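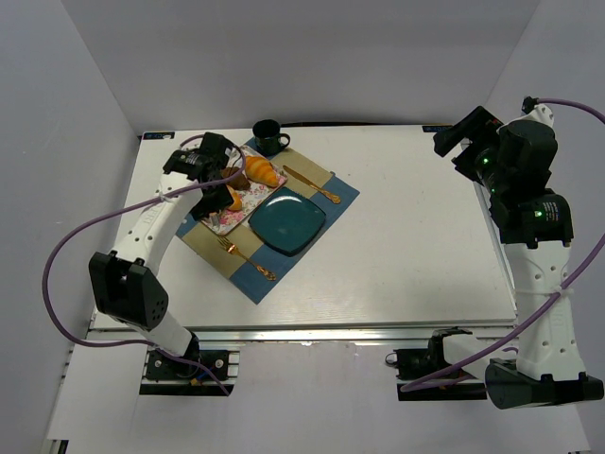

The planner should be allowed to say no
Ilona Tóth
December 22, 2020

Most two-arm manipulation stacks I have worked on share one bad habit. When the motion planner cannot find a path, the layer above asks again with looser settings. Tolerances widen, the time budget doubles, the collision margin shrinks by a millimetre or two, and eventually something comes back that the controller will accept. The log records a success. I think this is wrong, and I think the fix belongs in the interface between the layers.

Take a breakfast setting: a patterned plate with a croissant and a dark roll on it, a square teal plate beside it, a mug, a knife and a fork on a two-tone placemat. Two arms share the table from the same side. The objects are ordinary, and the task graph for rearranging them is short. The trouble comes from the geometry of the arms themselves. With one gripper over the pastries, the forearm behind it crosses a good part of the near side of the table, and the space left for the other arm depends on which elbow configuration the first one happens to be in.

Our old stack at Warncombe handled this with a fixed priority. The left arm planned first, the right arm planned around it, and if the right arm failed it retried up to 200 times with progressively relaxed parameters. This worked often enough to survive several reviews. It also produced the slow, folded-up trajectories that anyone who has watched a sampling planner in a corner will recognise. None of them hit anything. They were still bad plans, and the software had no means of saying so.

When we moved to Plindine as the planning layer, in June, I argued for a different contract. A planning call now returns one of three things: a path, a timeout, or a refusal with a reason attached. The reason is typed. It names the constraint that blocked progress and, where the blocker is the other arm, the joint range responsible. The task layer is not permitted to change tolerances on its own. It can reorder steps, ask the other arm to move, or pass the refusal up to a person.

The objection I hear most is cost. Producing a useful reason takes extra collision queries, and colleagues who maintain Quintero, our task sequencer, had to write handlers for 6 refusal types where they previously had a retry loop. Both points are fair. I would answer that the retry loop was already a handler, and a poor one, written by people who could not see the geometry. The extra queries run only on failure.

A better objection concerns perception. A refusal is only as good as the scene model. Thin cutlery lying flat on a mat is hard for a depth sensor, and a glossy plate reflecting the overhead light can leave a hole in the point cloud where its surface ought to be. If the planner refuses a grasp over a phantom obstacle, a typed reason gives a false sense of authority. I accept this. My reply is that the phantom is easier to find when the refusal names it. Under the old scheme the planner simply went round it, and we learned about it weeks later from someone asking why the arm took the long way to a fork.

I am less sure about cables. External cables that loop out from the wrist and back towards the base are not in our collision model at all, apart from a padded cylinder that everybody turns down. Clevano, the simulator we use for regression, treats them as absent. A planner that cannot represent a thing cannot refuse on account of it, and padding the links until the problem goes away is the same tolerance fiddling in the opposite direction. For now we restrict wrist rotation and keep a comment in the configuration file saying why.

My practical suggestion is small. Search your task layer for any place where a planning parameter is altered after a failure, and log every such change as a warning with the old and new values. Leave the behaviour alone for a release. Then read the warnings before deciding whether your success rate means what you have been telling people it means.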